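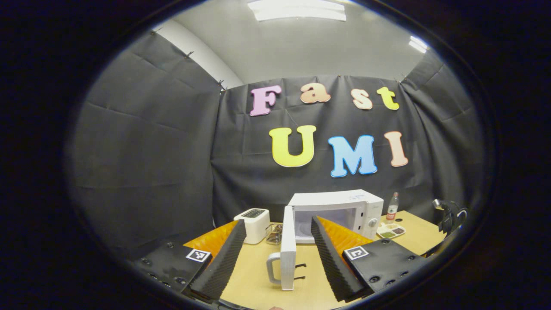
Backdrop fabric for a craft fair booth: is velvet worth it?

Celtgate
Doing my first indoor fair in July and I want something behind the table so people look at my mugs and not at the fire exit. Polyester is cheap. Velvet costs 72 dollars more for the same width. Talk me into one or the other.

samitz_8
Velvet. It eats light. Polyester shows every fold from the packet and you will spend the morning steaming it in a parking lot.

Moltudley
Disagree. Velvet also eats cat hair, lint, glitter from the soap lady next door and your will to live. I've used the same cheap black polyester for 5 years. People buying mugs do not inspect my creases.

samitz_8
Some of us inspect your creases.

Teguh Majimbun
Whatever you buy, get it in separate panels. One huge sheet is a sail. I hang mine with clips and can swap a side when somebody leans a burrito on it. Also ask the hall what you can attach to – the last place I did wouldn't let me touch the ceiling grid, the walls or, as far as I could tell, the floor.

Celtgate
Panels, ok. And lettering? I was thinking a printed banner with the shop name.

Moltudley
Foam letters. A banner is dead the day you change your name, and you will change your name.

mfinanga
Foam letters fall off. Mine said POTTER for one whole afternoon, then POTTE, which sold better.

samitz_8
Did you put them on velvet or polyester?

mfinanga
Felt.

Moltudley
Oh good, a third fabric.

Celtgate
Ordered the polyester. Samitz, please don't come to the fair.

samitz_8
I have the booth across from you. Bring a steamer.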